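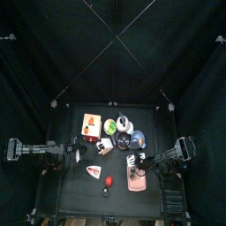 Page last changed: May, after a reader's correction about the price of the workshop ticket

Review: the Lemow two-arm demonstration table, seen at the Korkotach open day

I went to the Korkotach open day with one question. My employer, a small company that packs craft kits, is thinking of renting a two-arm table for one season, and I wanted to see one working before anybody signs a paper. The Lemow was the third station after the entrance, in the room with the coffee. I stayed there much longer than I planned.

The table is dark and square, and it stands inside a kind of tent of black fabric that closes to a point above. One arm comes from the left, one from the right. On the table they had put play kitchen things: a kettle, a black pot, a plate with something green on it, a small bowl, a pink tray, a wooden box with carrots on it. My colleague was a little disappointed by this and wanted to see real parts. I was not. Our own kits are also small, light and of many colours, so for me it was a fair test.

The demonstrator was Sanaa Abdelaziz, and she was the best part of the visit. She did not read from a card. She asked the people standing there what to move next, and if the arm failed she said so and started again. I asked her to have a striped piece put on the tray, and then taken off again, many times. The right arm did it well when the piece lay flat. When it lay half on the rim of the tray, the gripper closed too early twice, and on the third try it pushed the piece away. She told me that the rim is a known problem and that they are changing the finger tips.

What I liked

The arms are quiet. We could speak at normal volume beside them.

Both arms can work over the same tray without long waiting. There is a pause when they come close to each other, but it is short, and after 15 minutes I stopped noticing it.

The black fabric does its job. The hall had big windows and the sun was moving all afternoon, and Sanaa said that before they had the cover the results changed with every cloud.

What I liked less

The cover makes it difficult to watch. Only three or four people can look in at one time, and tall people stand in front. For an open day this should be solved with a screen outside.

The table needs more floor than the brochure says. The brochure gives 1143 mm for the side. I had my tape with me, and with the cover and the cables I measured 1762 mm from the wall to the place where a person can safely stand. In our packing room this is the difference between one table and two.

The cable on the right arm hangs lower than I would like. It did not catch on anything while I was there, but with taller boxes I would worry.

The price and the other stations

Rental is 669 dollars a week, with one day of training included. Nillex had a cheaper single-arm table two stations further on, but it was switched off for most of my visit, so I can't compare them. The Lau table was for welding and not for us.

The workshop in the afternoon is free if you book ahead. In the first version of this page I wrote that you must pay, and this was my mistake. I mixed it up with the lunch ticket.

My opinion

For light pieces on a flat surface, I would rent it for a month and see. For anything with a raised edge I would wait for the new finger tips. If you go to the next open day, go before lunch, bring your own samples in a bag and ask if they can be tried. I had nothing with me and I was sorry about it the whole way home.

Four stars of five.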